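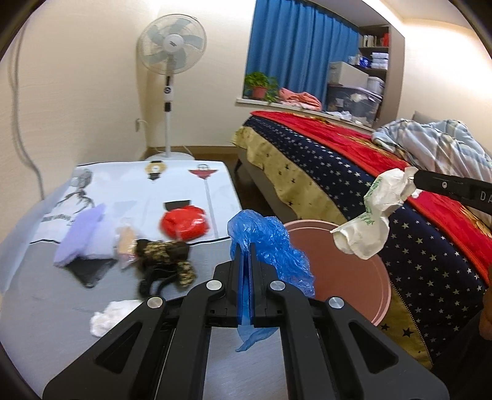 Reading time: 2 min

How to stop a Grikamon pair believing it has dropped the bag
Malsha Begum, Nultcombe workshop notes

Thin plastic is where a Grikamon's confidence goes to die. The blue bag between the tips is plainly held, but the jaws are pressed almost together, and as far as the width reading is concerned, almost together is shut. Shut means empty. Gridach marks the episode as a drop, trims it at the moment of the supposed disaster, and files the good half under failures.

We had 478 bedroom tidying episodes in March before anyone looked at the failures folder. It was full of people successfully putting rubbish in bins. Worse, we had already trained on the rest, so the Mrema arm had learned that a bag is something you close on, open again and close on once more, until the bag gives up or you do.

The fix takes an afternoon if you do it in the order given. I did it in a different order and it took two.

Before you start

You need both grippers, a lint-free cloth, the small screwdriver that came in the box (or the one you bought after losing it), a feeler gauge, and a thin carrier bag of the sort you are having trouble with. Stop recording and unplug the arm if it is connected. A Mrema that thinks it has dropped something will go looking for it, and it isn't fussy about whose fingers are in the way.

1. Clean the pads

Wipe the pads on the inner faces of both jaws with a barely damp cloth and let them dry. Fluff from blankets and cushions builds up there and holds the jaws open by a hair. If you calibrate on top of fluff, you have calibrated the fluff.

Check that the pads are flat and stuck down at the tips. Replace them in pairs.

2. Check the pivots for play

Close the trigger gently and try to rock one jaw against the other. There should be no click. If there is, nip up the pivots a little at a time, working both sides evenly. Stop as soon as the click goes. Overtightened pivots make the jaws lazy on opening, and then you get the opposite fault, where it won't admit to letting go.

3. Set a proper zero

In Gridach, open Tool, then Width, then Zero. Close the empty jaws with the same squeeze you use when working. Most people crush the trigger here, as if the calibration were being marked. The pads compress, the zero lands too low, and an ordinary light close afterwards reads as a grip on nothing.

Hold for 11 seconds, until the number settles. Repeat for the other hand. The left and right grippers do not share a zero, although the menu will cheerfully let you copy one across.

4. Move the drop threshold

The default treats any reading under 400 counts as empty. That suits mugs. Close on one layer of your test bag with the normal squeeze, note the reading, and put the threshold halfway between that and zero. If the two readings overlap, go back to step 1 and be honest about the pads.

Paper and stiff packaging usually read well clear of the line. Try a piece anyway.

5. Turn off automatic trimming

It is under Episodes, ticked, and described as "smart". Untick it. Drops should be flagged for a person to look at, with the whole recording left alone.

6. Test over a bin

Pick up the bag, carry it over the bin, wait, and let go. Do it with each hand, then with both hands busy, one with the bag and one with a bit of packaging. Watch the grip flag as you go. It should change when you release and at no other time.

Let the bag hang and crumple as it likes. A neatly folded bag passes every time and proves only that you can fold.

If you have already trained on the bad data

Restore the trimmed episodes from the Gridach bin before it empties itself, relabel them by hand and retrain. Raising the arm's grip force seems like a short cut. We tried it, and it kept hold of the bag beautifully, including after it had been told to let go.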